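Minutes of the meeting of the Sekberg House users' group
Aug 30, 2023, small meeting room, ground floor

Present: seven members, one apology received by e-mail.

1. Minutes of the July meeting
The minutes were read and accepted with one correction. Under item 4 the price of the new curtain rail should be 35 pounds.

2. Wooden surfaces
The members discussed the pale wooden surfaces in the house. It was remembered that in July we agreed to stop using the lemon cleaner, as it left a sticky layer. The Kusuma soap was tried in the activity room for three weeks. Two members find the result good, one member finds the wood a little too dull now. It was asked if oil would be better. The answer was that oil needs a full day with the room closed, and this is not possible before the autumn holiday.
Decided: we continue with the Kusuma soap until the next meeting. Chairs and boxes must be lifted and not pulled.

3. Small play and craft things
The cupboard in the activity room was sorted before the meeting. Balls, pads, wooden rings and cloth bags were in the same drawer and it was difficult to find anything. It was proposed to buy open boxes from Celis, 5 pieces, with a label on the front side. One member asked if we could use the old shoe boxes first. This was discussed for some time. The shoe boxes have no equal size and they do not stand well on each other.
Decided: the Celis boxes will be ordered, maximum 100 pounds including delivery. Round things go in the lowest box, so that they do not fall from high.
It was also asked that everybody looks under the shelf before closing the room in the evening.

4. Mirura offer
Mirura has sent an offer for a new table for the activity room. The price is 200 pounds without transport. The members like the form of the table but the colour in the brochure is much darker than the other wood in the house. The secretary will ask for a sample piece.
Decided: no order before the sample is here.

5. Key for the side door
The second key is still missing. If it is not found in two weeks, the lock will be changed. The group which uses the room last on the evening is responsible to check the side door also.

6. Other matters
The kettle in the kitchen needs descaling. The list for the autumn cleaning hangs next to the notice board, there are still free places for the windows and the stairs.
The next meeting will be announced by e-mail.

The meeting was closed at 20.40.

Annex to items 2 and 3

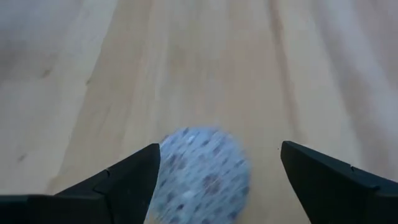 Pale wooden surface with a round spotted object.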